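The Great Pantry Cleanout

I moved into my grandmother's old place on Brekberg Street in December, and the first thing I did was open the pantry and close it again. She was a saver. There were soups in there older than my car, and a drawer (a whole drawer!) of ketchup packets. So when my editor asked for 900 words on eating down what you've got before you shop again, I said yes before she'd finished the sentence.

My rules were simple. No groceries for 10 days except milk, eggs and anything green. Every supper had to start with something already on a shelf. I called Marisol Ospina, who cooks for a living and has fed me since college, and she told me to get everything out where I could see it, baskets and all, and to stop hiding food behind other food.

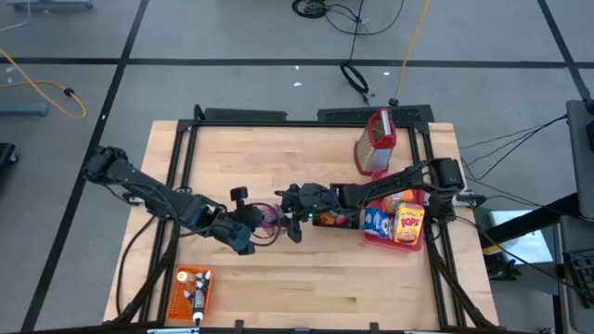 Packaged food in a red plastic basket.

Day one was easy – canned beans, rice, the last of a jar of salsa. Day two was beans again. By day four I was making a sort of noodle casserole with crushed crackers on top, and my neighbor Octavio Lozano came by to return a ladder and stayed for seconds, so I'm counting that one as a win. The lentil loaf on day six I would rather not discuss. 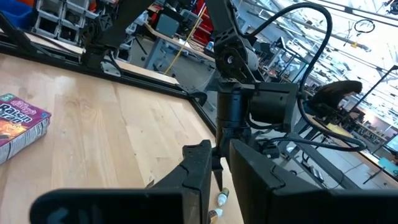 Seasonings were my real downfall. I'd buy one for a single recipe, lose it, and buy it again, which is how I ended up with enough cumin to last until I'm 82. Marisol says the trouble is that small containers all look alike once they're standing around together. Two little white bottles with pale caps, one a bit behind the other, and could you tell me which is which from across the kitchen? I couldn't either, so now everything gets masking tape and a marker, on the front and on the lid. I found three paprikas that way.

I spent almost nothing that week and I've kept the tape going. The ketchup drawer is still full. I'm open to ideas.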